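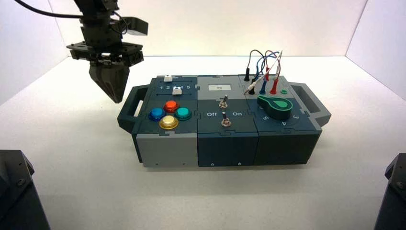

*Cell 2, left arm over the slider module of the task board.*

**Slider task halts on force limit - Grorketthorpe cell**

**gistovik_ops** wrote on 5th January:

We wish to report a recurring fault on the slider task. The arm lowers to the board, the fingers close, and the controller stops on a force limit before the knob has traveled its full distance. Of 80 runs in the last block, 19 ended in this way. The log gives code 565 each time. The switch and button tasks on the same board completed without a stop.

The cell has been locked out pending advice. Members who have met this code are asked to reply.

**pitkanen_service** wrote:

Code 565 is raised when the measured load at the wrist exceeds the set value. In our experience the usual cause is a closed gripper pressing on the board. Please confirm the finger position during the approach.

**gistovik_ops** wrote:

The wrist view is attached.

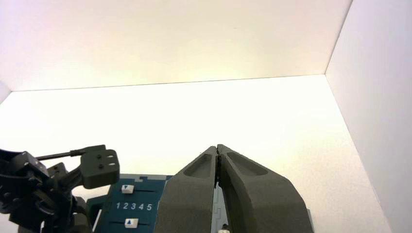
*Wrist camera, fingers closed, slider tracks to the left.*

The height offset was checked against the Dumus setup sheet and no error was found. We are therefore inclined to raise the force limit by a small step and repeat the block.

**cell_safety_lead** wrote:

I must disagree with that proposal. The limit protects the board, the fingers and any person who reaches into the enclosure. It should not be changed to clear a fault that has not been explained. Both arms should stay locked out until the cause is on record.

**pitkanen_service** wrote:

I agree in part. A raised limit is not acceptable in production - but one supervised run at reduced speed, with the door closed, would give useful data. I would also compare the sideways offset at the fingertips with the taught point.

**gistovik_ops** wrote:

A second wrist view has been taken from the log, at entry 419.
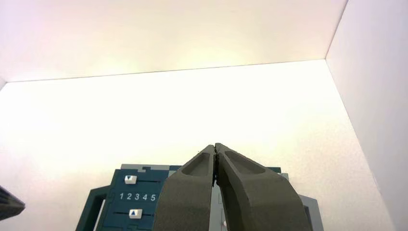
We accept the safety objection and the limit will remain as set. The sideways offset will be measured at reduced speed, and the taught point will be recorded again if the two values differ. The readings will be posted in this thread.

**cell_safety_lead** wrote:

Agreed, provided that the lockout is signed off first. Please post the readings before any full block is run.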